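Prolcombe Tiered Desk Rack

We love this little rack! Slim wooden bars, shaped uprights at both ends, and tiers that step forward and back – so whatever sits on the middle one is easy to grab. It suits staplers, notepads and the odd stack of envelopes.
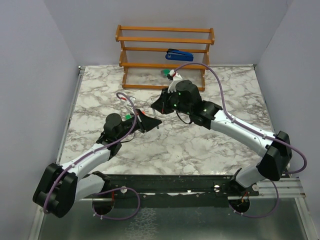
Does it need to be fixed to the wall?
It's freestanding, so just set it on any level desk or shelf.

Width 40 cm, depth 13 cm. Wipe with a dry cloth. In stock at Stastora, with delivery in 6 days.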